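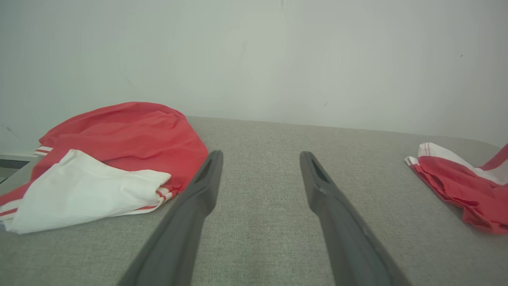

I have applied for the Hondavlow artist grant four times now, and I've been turned down four times, so take what follows with as much salt as you like. I still think they should pay people to apply.

Not a lot! I'd be happy with 100 dollars. The last application ate most of my December – a work plan, a budget, a statement, a second statement explaining the first one (why?), plus ten work samples in a file format my poor laptop had never heard of. I make short animated films. I can't remember the last time a form let me just say that.

The program gets some 2,000 applications a year and funds a couple dozen. I don't mind those odds, I really don't. What bugs me is that everybody on the other side of the table is on the clock. The readers get a fee, the panel gets lunch, the folks at Petrenko who run the online portal get a contract. The painters and dancers and filmmakers filling the thing out at 1 in the morning get an email that starts with "Due to the high volume."

I brought this up at the Trodalwood open studios and got some pushback.

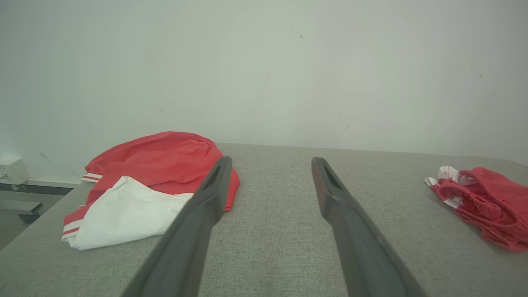
Dela Ankrah told me that if you pay every applicant, you've just taken the money from the artists who would have won, and that she'd much prefer one real grant to a pile of grocery money. She also said people would send in any old junk to collect the check.

Okay, the first part stings, because she's right about the math. So do it in two rounds! Round one is a page and a link to your work, unpaid, done in an evening. Then whoever gets asked for the big packet gets paid for the big packet. That takes care of the junk problem too, I think, or most of it.

Kylie Te Moana got a small grant that worked this way a while back, and she spent her round one evening on the couch with a sandwich. She didn't win the final round either. But she got her fee and bought ink with it, and she's applying again this year – and so am I, to that one. Hondavlow can have my ten work samples when they shorten the form.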